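We use cookies to remember your reading preferences. Accept / Manage

Home Care Basics, Handout 7: Laundry in a Small Room
Reading time: 4 minutes

Okay, last time we ran out of minutes right when I got to stacked machines, so I'm picking up there. If you missed it, the notes on sorting are in Handout 6 and I won't repeat them (much).

A stacked tower is what you'll meet in most studio apartments, and a lot of you already live with one. I love them and I complain about them all the time. You get two drums on one small patch of floor, great, but you also get one door up high and one door down near your ankles. So the first habit I want you to pick up is basket placement. Put it on the floor right in front of the tower before you open anything! I spent years carrying wet towels across the room at the old Verstraete Street apartment, and the floor there never forgave me.

Emptying the upper drum is where socks go missing. Reach all the way to the back, then run your hand around the inside of the rim, top included, because small things cling up there. Do it even when you're sure the drum is empty. Then look inside the duvet covers – I once found 20 items in one cover, and that was a single load.

For the lower drum, bend your knees or just sit on the floor. I sit. Wipe the glass and the rubber seal while you're down there and leave the door open a crack afterward so the drum can air out.

Now, baskets. I like plastic with perforated sides and a handle at each end. Damp things can breathe in it and you can rinse the whole basket in the shower. Fabric hampers look nicer, I know, I know, but they hold on to smells. Whatever you buy, measure the gap between your tower and the bed first. Mine was 23 inches and the basket I brought home was longer than that, so I walked sideways for a year.

Folding happens on the bed in a room like this, and that's fine. Pull the blanket flat, keep the pillow out of the way, and fold the big pieces first so you have room. Sheets and towels, then shirts, then the fiddly stuff.

For next time, please read the Grirnanik booklet up to the part on drying racks (skip the ironing chapter, we'll get to it) and bring one care label that confuses you. Mine is from a Vundia sweater and I still can't work out the third symbol.

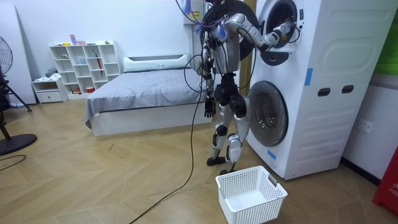

Oh, and write down how long your own loads take, start to folded. Guess first, then time it. My guess was way off, the real number was 103 minutes, and I'd like to hear yours before we start on the weekly schedule.

Related handouts
Handout 5: Reading Care Labels
Handout 6: Sorting Without Six Hampers
Handout 8: Drying Racks and Damp Rooms
Stain Chart, updated 6th October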